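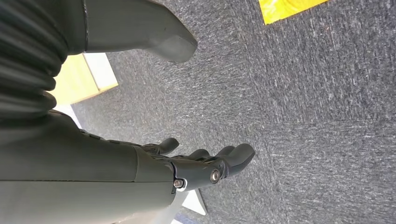 Según Ximeng Zhong, una moqueta gris moteada no se elige por bonita, se elige para no tener que mirarla, y con esa frase me desmontó media introducción. Yo venía con la idea contraria (que el moteado era una moda de oficina y poco más), así que le dediqué este apartado entero.

4.2. El moteado y la suciedad percibida

La superficie gris moteada de la figura 2 es del tipo que en el resto del trabajo llamo «tono medio con mota». Recordemos que en el inventario del edificio Tretow aparecían tres familias: lisa oscura, lisa clara y esta. De la lisa clara ya me quejé bastante en el apartado anterior, ¡cada café derramado era una entrada nueva en el registro de limpieza!

Con la moteada pasa algo más curioso. Revisé los 1459 avisos que el personal dejó en el cuaderno de Ciltent y solo 47 hablaban de manchas en zonas con mota. Mi primera reacción fue de entusiasmo, lo reconozco, pero luego me puse de rodillas con una lámpara (a las siete de la mañana, para no estorbar) y fui levantando pelusa, migas y grapas de sitios por los que nadie había protestado. O sea que el suelo estaba sucio y la gente lo veía limpio. Bhattacharjee ya distinguía entre suciedad depositada y suciedad declarada, y aquí la distancia entre las dos me parece enorme.

¿Cuánto se debe al dibujo y cuánto al color? No lo sé. El gris medio se parece mucho al polvo, y eso ayuda, pero en la sala Cirkix había un gris liso casi del mismo tono y los avisos llegaban igual que con la clara. Me inclino por la mota: el ojo encuentra puntitos por todas partes y una miga más le da lo mismo. Haría falta repetirlo con luz rasante, que cambia muchísimo el aspecto del pelo y que yo solo probé en un pasillo.

Un detalle práctico para quien quiera medir esto: conviene aspirar cada cuadrícula en los dos sentidos y pesar las bolsas por separado. La primera vez las mezclé todas en junio y tuve que empezar de nuevo.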